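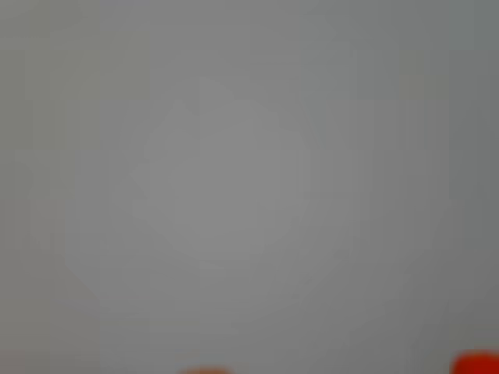

Grenwood Rooms: minutes of the users' meeting, October 2019

Present: 6 members. Apologies were received from two others.

1. Minutes of the July meeting
Agreed as correct, apart from the spelling of Lornosel in item 4, which has been put right on the file copy.

2. Matters arising
The blind in the back room has been rehung. The key to the stationery cupboard is still missing and the lock will be changed. The quote from Sondau for the new door closer has not arrived. To be chased.

3. Surfaces in the workroom
Members discussed whether to stay with plain white or change to grey when the workroom is redone. In favour of white, it was said that small parts and dark cables are easy to find against it and that it makes the room feel lighter on winter afternoons. Against, it shows pencil and glue, and two members find it tiring under the ceiling lights. 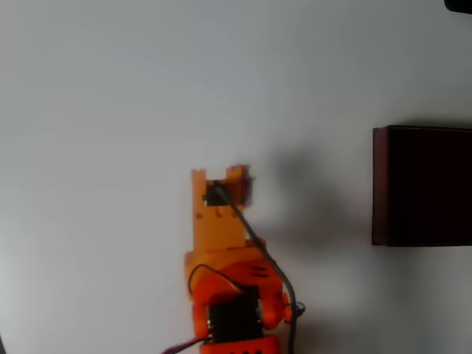 Plain white, a little greyer towards the left.

One member asked whether a patterned finish had been ruled out. It had, in July. It was agreed that whichever colour is chosen should be plain all over.

On grey, samples had been passed round before the meeting. Most preferred the mid-grey to the darker one. There was some concern that it would look dull next to the cream walls, and the walls are not due for painting until next year.

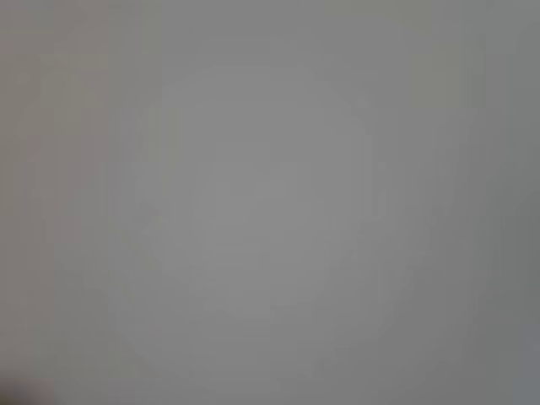
Mid-grey, seen close to.

A vote was taken: four for white, two for grey. White will be kept. The grey samples are to go back to Kurup.

4. Costs
Lornosel has quoted £191 for materials, delivery included. Fitting is extra and members offered to do it themselves over a weekend. Agreed, provided the room is cleared the evening before and everything on the shelves is boxed and labelled.

5. Storage
There are 24 trays on the long shelf and several have no name on them. Anything still unnamed at the next meeting will be put in the shared stock. Tape and marker pens are in the top drawer.

6. Any other business
The kettle needs descaling. The heating will come on an hour earlier from next week. A request for a second coat rail was left over to the next meeting.

Date of next meeting to be sent round by email.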